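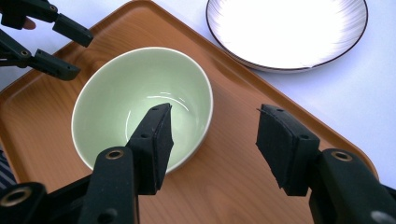 # About Harnovau

We help people buy equipment. Mostly robots and handling gear, mostly for kitchens, canteens, packing rooms and teaching labs – places with a real budget and not much of it. You bring the job and the number you can spend. We come back with a plan, a price list and a date you can hold us to.

Small office in Narnham, second floor over the print shop. Two rooms and a test bench. Buzzer sticks, press it twice.

## What we do

- Needs check. One visit, or a video call if you are far out. What gets picked up, how often, by who, onto what.
- Bench trials. Bowls, plates, trays, the everyday stuff. Bring your own dishes if you can, we'd prefer it.
- Budget plan. Purchase, spares, training, floor space, power, insurance. Five years, on one sheet.
- Quotes. We write the request, collect the answers and put them side by side in the same units.
- Delivery week. We're there when the crates come.

We don't sell hardware. No commission from anybody who does, either. You pay us a fee and that's the whole arrangement.

## What it costs

First needs check is $711 flat. Includes the visit and a short written report, usually four pages. If you go on to a full plan we take that off the bill.

Full plan is $1,506 per site. Second site at the same company, ask, it's less. Travel is extra past 67 miles from Narnham. Schools and colleges pay the same rates but can split it over two budget years – just tell us before the invoice goes out, not after. Our bookkeeping software hates it after.

Bench time on its own, without a plan, by arrangment. Depends what you want to try.

## How we plan a purchase

Start with the object. A shallow plate and a deep bowl are different problems, and a tray with a raised rim is a third one. We ask for a list of everything the machine has to touch, and then we ask again, and the second list is longer. Fine. Normal.

Then the wear parts. Finger pads especially. Foam pads are cheap to buy and easy to leave out of a budget. Put in a line for them from year one, plus a spare set on the shelf before the first day of work. Same for fasteners, cables, cleaning stuff.

Then people. Somebody has to load it, wipe it down, stop it, restart it. That person has a wage and a lunch break and should be in the planning meetings. We push for this quite hard.

Then the boring stuff. Table height. Outlets. Door width! A client had to take a door frame out on delivery day and we have measured every door since.

Last of all the model and the maker. Most buyers want to begin there. We get it, the brochures are nice.

## Trundlow and Lambrakis

Two house tools you'll hear us mention.

Trundlow is our budget sheet. Started as a plain spreadsheet, still is one, with more tabs now. It holds the purchase price, the running costs and the date each part is due for replacement. You keep your copy when we're done, unlocked, formulas and all.

Lambrakis is the bench routine. A fixed set of tableware tasks we run the same way each time, so a trial in March can sit next to a trial in November and mean something. Single-hand tasks first, then the ones that want two grippers. Notes go in your report, including the bad runs.

## Who we work with

Hospital kitchens. School districts. A couple of caterers, one pottery wholesaler, a community college that wanted to teach robot handling and had a grant to spend before the end of June. We've told clients to wait a year. We've told some to buy a better cart and leave it there, and they still paid the $711, to their credit.

Not a good fit: heavy welding, outdoor machines, anything over a person's head. We'll say so on the phone.

## Before you call

Have these handy if you can –

1. The amount, even if it's a guess
2. When the money has to be spent by
3. Photos of the work area, plus the table height
4. The list of objects
5. Who signs

Missing one or two is ok. Missing number 5 slows everything down.

## Visiting

Bench is open to visitors on Thursday, 10 to 3, closed for lunch whenever lunch happens. Other days by appointment. Parking behind the building, not in front, the print shop needs the front for thier van.

Quotes stay good for 60 days. Price page gets updated in November, so if you're reading this in December and the numbers look off, call and we'll check.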